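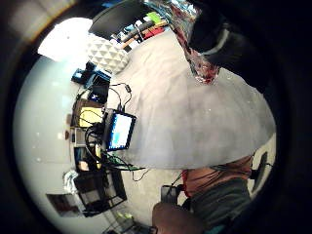

Where a product comes from: origin rules and the move to third countries

July 5, 2024

Most of the talk about trade between the large economies this year has been about the rate of duty. Less is said about the question that comes before the rate, which is what country a product belongs to. A high tariff on goods from one country has an effect only to the extent that customs officers at the other end can say which goods those are. As more firms move the last stages of production to a third country, that has become harder to say.

This item looks at how origin is decided, what has changed in the firms we follow, and what small importers should have in their files.

Two kinds of rule

There are two sets of origin rules and they are often mixed up. Preferential rules decide whether a product can enter at a reduced or zero rate under a trade agreement. Non-preferential rules cover the rest, including anti-dumping duties, quotas, sanctions and origin marking. A product can have one origin under the first set and a different one under the second. An importer who holds a preference certificate for a pump from country B may still find that the pump is treated as a product of country A when an anti-dumping duty is applied.

The tests themselves fall into a small number of types. Some goods are wholly obtained in one country, such as crops grown there or ore mined there. For anything else the question is whether the work done in the last country was enough. Agreements measure this by a change in tariff heading, by a share of value added, or by a named process such as spinning or chemical reaction. Many use a mix, and the choice can differ from one line of the tariff to the next.

Value tests look the simplest and cause the most arguments. Suppose an agreement asks for 40 per cent regional value. The result depends on whether you start from the ex-works price or the customs value, on how freight is treated, and on the exchange rate on the day the parts were bought. A firm close to the line can pass in February and fail in the summer without changing anything on the factory floor.

What firms are doing

Ayane Amano and Arturo Melis at Pallwood have been following 193 manufacturers that opened or enlarged a plant in a third country after the first rounds of higher duties. Their note came out last week and is worth reading in full. The firms make mostly household goods, electrical parts and light machinery.

The main finding is that the supply of parts has moved much less than the assembly has. For the typical firm in the group, 80 per cent of inputs by value still come from the country it was supposed to be moving away from. The new plant receives kits, puts them together, tests them and packs them. Whether that counts as enough depends on the product and on who is asking.

Melis makes the point that this should not be read as evasion in most cases. Parts suppliers are slow to follow a customer. They need several buyers in one area before it pays to build, and in the meantime the assembler has little choice about where it buys. In the older clusters in the study, local buying did rise after a few years, though it started from a low base and was mostly packaging, cable and moulded plastic.

Amano is more doubtful. She notes that the plants with the lowest local content were also the ones with the shortest leases, and that several had kept their tooling on the books of the parent. A plant on those terms can be closed quickly if the tariff changes again. Host governments that have given tax holidays on the promise of a supply base may want to look at this more closely than they have so far.
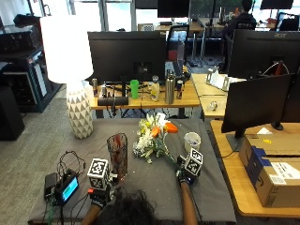 Classification comes before origin, and mistakes at that stage carry through to everything else. The first six digits of the code are shared under the Harmonized System, and the origin rule is usually attached to the code. Get the code wrong and you will apply the wrong test, perhaps with full paperwork to support it. The difference can rest on something a buyer would hardly stop to think about. A bunch of orange and white flowers on green stems, of the sort held over the table here, belongs in chapter 6 if the flowers were cut from plants and in chapter 67 if they are artificial. In the first case the origin is normally the country where they were grown. In the second you have to ask where the petals and stems were made, where they were put together, and whether tying finished stems into a bunch is anything more than packing. Under most agreements simple assembly and packing are listed as not enough.

The same problem turns up in products worth a good deal more. Birdie Kasprzak, a customs broker at Kincaid, went through a run of refused claims for us. In most of them the goods themselves would probably have qualified under the right heading. The importer had copied the code from the supplier's invoice, the supplier had copied it from an earlier shipment of a different model, and no one had looked at it again. By the time the query came the supplier had stopped answering emails.

The Drellero case

Readers have asked about Drellero, the fan and heater maker that had three containers held in the spring. The company had moved its final assembly and bought motors from its old supplier across the border. It claimed origin on a change of heading. The customs authority accepted that the heading had changed but said the work fell under the list of minimal operations, as the motors, blades and housings arrived ready to be screwed together.

Drellero was given 30 days to send a full bill of materials and a description of each step at the plant. It managed this with a day or two to spare. The claim was allowed for the larger model, where the housing is moulded and painted on site, and refused for the smaller one. The company has paid the difference and is asking for a review.

Horácio Mendes, who advised on the reply, thinks the split result is correct and that more firms should expect one. Origin is decided product by product. A plant does not have an origin, and neither does a company, whatever the brochure says. He also pointed out that the company would have saved itself the storage charges by asking for a binding ruling before the first shipment. 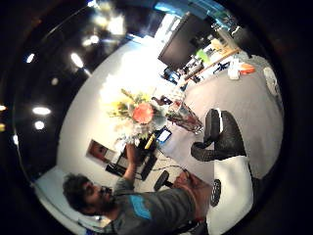

Large bouquet held up by the stems, next to a clear glass vase

Binding rulings

We have written about rulings before, so this will be short. In many countries an importer can ask customs for a written decision on the origin or classification of a product before it is shipped. The decision holds for a set period as long as the facts stay the same. The application is usually free or cheap. What it costs is the time to put the facts together, and firms that have done this often find that they did not know them.

There are drawbacks. A ruling binds you as well as the authority, so an answer you do not like cannot be put in a drawer. It may be published, in part, where competitors can read it. It covers one country only. And it falls away if you change a supplier of a main part, which in a group that is still moving its production may happen more than once a year.

For goods with a steady design and a large duty at stake we think it is worth doing. For seasonal lines that change with every order it probably is not.

Where the rules may go

Some governments are now looking past the place of assembly to the ownership of the plant or the source of certain parts. This is a real change. Origin in the usual sense asks what was done to a product and where. Ownership tests ask who gains from it. The two can point in opposite directions. A foreign-owned plant with deep local supply would fail an ownership test, and a locally owned workshop screwing together imported kits would pass.

Marisol Kowalczyk, who runs the trade desk at Lillow, expects ownership tests to stay confined to subsidies and a short list of sensitive goods. Her reason is a practical one. Customs offices have staff who can read a bill of materials, but few who can trace shares through a chain of holding companies, and a shipment cannot wait at the dock while they try.
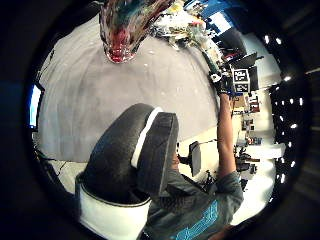
We are less sure that practical limits will hold it back. The burden can be shifted to the importer by asking for a declaration and fining those who get it wrong, and this has already been done in other areas such as forced labour and timber. Large firms would cope. Smaller ones would have to rely on statements from suppliers that they have no means of checking, or leave those suppliers altogether. That second outcome is the one to watch in host countries, where smaller foreign buyers often place the first orders a new local supplier gets.

What to keep on file

For each product with a preference claim, an importer should be able to produce the following without having to ask anyone overseas:

The tariff code of the finished product and how it was arrived at

The rule that was applied, with the version of the agreement it was taken from

A bill of materials with the code, origin and price of each main input

A short account of the work done at the last plant, with photographs if the supplier will allow them

Supplier declarations, with dates, and a note of when they run out

Transport papers showing the route, including any stop where the goods were stored or repacked

The last of these is often missing. Many agreements require goods to travel directly or to remain under customs control on the way, and a product that meets every other test can lose its preference in a warehouse. Kasprzak suggests asking the freight forwarder for the transit papers at the time of shipment. They are much harder to get a year later.

The Pallwood note has a table of value thresholds by product group as an annex. We will go through the textile lines in the next issue, along with readers' questions on mixed consignments.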